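Dolldale Community Help
Home maintenance > Heating and hot water

Low hot water pressure in one bathroom only

Posted by Yavuz Sarıgül
Status: answered
Views: 1528

I am writing on behalf of the residents' association of a two-story building in Dolldale. The upstairs bathroom has very weak hot water at the basin and at the shower. Cold water in the same bathroom is strong. The kitchen and the downstairs washroom, which are fed from the same water heater, have normal pressure on both sides.

The water heater is a 7-year-old Grisum tank model and has been serviced every November. The last service report makes no mention of sediment. The shutoff valves under the basin were replaced in the spring, and the flexible hoses were replaced with them. We have already removed and rinsed the aerator on the basin faucet, with no improvement.

The association would like to know the following before a plumber is engaged:

Is it reasonable to suspect the pipe itself, given that the fault is confined to one room?
Is there any test that an ordinary resident may safely carry out?
Would flushing the tank be expected to help?

The building is older and the records are incomplete. We believe that part of the original galvanized pipe was left in place when the remainder was changed to copper, but the drawings do not show where one ends and the other begins.

Any guidance would be appreciated.

Imcombe Home Services
Verified contributor – 2108 replies
Marked as helpful

Thank you for the detailed account. The information supplied is sufficient to rule out several causes.

If the kitchen and the downstairs washroom receive full hot water flow, the tank outlet and the main shutoff on the heater are not the source of the restriction. Flushing the tank is sound maintenance and may be carried out at any time, but it should not be expected to cure this particular fault.

Attention should be given to the hot branch line that serves the upstairs bathroom. The two most common causes are a branch valve that has been left partly closed and a section of old galvanized pipe that has narrowed on the inside. Galvanized pipe tends to corrode and collect scale from the inside, and hot lines usually suffer sooner than cold ones. A pipe of this kind may look sound on the outside while passing very little water.

We recommend the following order of work.

Locate every valve on the hot line between the heater and the upstairs bathroom. In older buildings there is often one behind an access panel, in a closet, or in the ceiling of the room below. Confirm that each is fully open. A gate valve with a round handle can fail internally, so that the handle turns and the gate stays down. If the handle spins without resistance, the valve should be replaced.

Carry out a bucket test. Close the hot shutoff under the basin, disconnect the hose at the faucet end, direct it into a bucket, and open the shutoff slowly. The water may be scalding, so the heater should be turned down and the line allowed to cool beforehand. If the flow into the bucket is strong, the restriction is in the faucet, and the shower must be looked at separately. If the flow is weak, the restriction is in the branch line or in the shutoff itself.

Repeat the test on the cold side for comparison. Use the same bucket and the same length of time. The comparison is more useful than either result alone.

Check for a crossover at the shower. A worn single-handle cartridge can allow cold water to pass into the hot line, which weakens the hot supply throughout the room. Close the hot supply to the upstairs branch and then open the hot side of the basin faucet. If water continues to run after the line has emptied, it is coming through the shower valve.

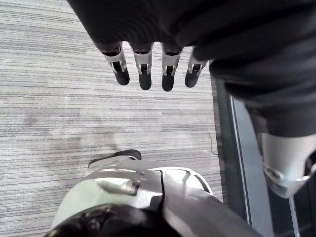
Obtain a written quotation for the branch line only. Should the tests above point to the pipe, there is no need to replace the whole system at the outset. The quotation should state the pipe material, the route to be followed, and whether the opening and closing of walls is included. Wherever copper meets galvanized steel, ask that a proper dielectric fitting be used, and that its location be written on the drawings for those who come afterward.

Please do not attempt to clear galvanized pipe with acid or with a drain product. Such products are not intended for drinking water lines.

uçar_plumbing_fan
Member

had the same thing. it was the shower cartridge. got the replacement from Uçar, half an hour and done. check that first before you pay anyone

M. at Dolldale Tenants' Desk
Member – 4 replies

The first reply is thorough and I would follow it. I wish to add one point concerning the shutoffs replaced in the spring.

When old valves are disturbed, flakes of rust and scale can break free and travel to the nearest narrow opening. In a basin this may be the faucet inlet or the cartridge, and cleaning the aerator will not reach it. In a shower it is commonly the small inlet screens on either side of the mixing valve, where such screens are fitted. The association should ask residents whether the weak flow began before or after that work. If it began within a few days of the replacement, I would have the inlet screens cleaned before any wall is opened.

For budgeting, our own association set aside 4000 for a single upstairs branch, including plaster and paint, and the final invoice came in under that sum. Prices vary a good deal with the route of the pipe. Ours ran inside a closet for most of its length, and yours may not.

I would also suggest giving residents written notice of the shutoff at least a day in advance. Work that begins at 9 a.m. is generally easier to finish before the evening demand for hot water.

Yavuz Sarıgül
Original poster

Thank you to all who replied. The residents of the upper floor report that the hot water was already weak before the valves were changed, although one household believes it has become worse. We have found a gate valve in the hall closet with a handle that turns freely in both directions. The association will have it replaced and will repeat the bucket test on both sides before requesting a quotation for the pipe.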